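ホーム　ニュース　ギャラリー　作業ルール　お問い合わせ

このページを印刷　｜　メールで送る

双腕作業台のルールブック　フォトギャラリー
更新：21/11/16

Twalの作業台ルールブック、第2版がようやくまとまりました！ 初版は文字ばかりで、読んだ人から「で、実際の台はどんな感じなの？」と何度も聞かれたので、このギャラリーのページを作りました。全文は「作業ルール」から読めますが、ここでは改訂でいちばん議論が盛り上がったところを、現場の様子と一緒に紹介します。ルールの話は堅くなりがちですが、腕が2本並んで動く台のそばで毎日過ごしていると、良い決まりごとがあるだけで仕事が気持ちよく進むんですよね。

まずは「始める前の声かけ」から。腕に電源を入れる人は、必ず声に出して「入れます」と言い、台の周りにいる人の返事を待ちます。返事がなければ入れない。たったこれだけなのに、第2版の草案を回したときに一番たくさん書き込みが付いたのがこの項目でした。イヤホンをしている人はどうするのか、遠くの机に座っている人も返事をするのか。Maysoun Moussaさんの案で、返事をするのは「手を伸ばせば台に届く人」に決まりました。この線引き、覚えやすくてとても気に入っています。

次は「物の置き方」。台に載せる物は毎回記録し、作業が始まったら途中で足さないこと。向きや姿勢をきれいに揃える必要はありません。立っている物、寝ている物、細い物、丸い物が混ざっていて構わないし、そのほうが練習として面白い！ ただし、記録と違う物がひとつでもあれば、いったん止めて記録のほうを直します。物には通し番号を振っていて、この間ついに1358番まで来ました。番号の付いた日用品がずらりと並ぶ棚は、ちょっとした雑貨屋のようで楽しい眺めです。

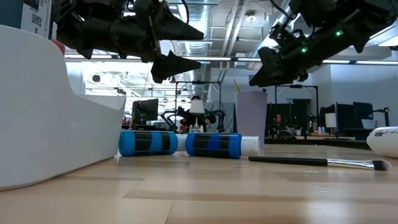

停止ボタンの扱いは、初版から大きく変わりました。以前は「危険を感じたら押す」と書いていたのですが、これだと経験の浅い人ほど遠慮してしまいます。第2版では「迷ったら押す。押した人に理由を聞かない」としました。理由は押した本人が書きたければ日誌に書きます。Rawan Abu Hammourさんが新しく入ったメンバーにこの一文を読んでもらったところ、次の日から停止の回数が増えました。増えたのがうれしいんです。遠慮が減ったということですから！

腕の可動範囲に手を入れてよいのは、動作が止まり、担当者が「どうぞ」と言ったあとだけです。落ちた物を拾いたくなる気持ちはよくわかります。私も反射的に手が出そうになります。でも拾うのはあと。転がって床に落ちた物も、その回の作業が終わるまでそのままにしておきます。

ケーブルの点検は、朝いちばんと昼休み明けの1日2回。見るのは、曲がりのきつい箇所、留め具のゆるみ、関節に挟まりそうなたるみです。点検表はCarla Atallahさんが作り直してくれて、紙1枚の片面に収まりました。裏面は自由記入欄で、ここに描かれる落書き混じりの図が毎週すばらしい出来です。いつか、それだけのギャラリーも作りたい！

グリッパーの指先については、交換の時期をめぐって最後まで意見が分かれました。回数で決める派と、見た目で決める派です。結局、つかむ動作の回数を数えておき、すり減りが目で見てわかるようになったらその時点で交換、という書き方に落ち着きました。交換までの回数が今のところいちばん多かったのは1821回で、日誌のその行には花丸が付いています。外した指先は捨てずに袋に入れ、日付と回数を書いて引き出しへ。並べて見比べると、すり減り方にそれぞれ癖があって見飽きません。

終わり方にも決まりがあります。腕を待機姿勢に戻し、電源を切り、台の物を記録と照らし合わせてから棚に返す。急いでいる日ほど照らし合わせを飛ばしたくなるので、この項目だけ太字にしました。Socorro Lozanoさんは太字では足りないと言って、棚の扉にも大きく貼り紙をしています。効果はてきめんで、行方不明の物はほとんど出なくなりました。

次の見直しは12月です。追加したい項目の候補はもう集まりはじめていて、夜間に1人で作業してよい範囲、見学の方に立ってもらう位置、それに左右の腕の呼び方の統一が挙がっています。台の正面から見た左なのか、腕の側から見た左なのか、これが人によって違っていて、昼休みにもずっとその話をしているくらいです。ほかの作業場で使っている呼び方があれば、ぜひ「お問い合わせ」から教えてください。

文：Nour Qudah

このページを印刷　｜　メールで送る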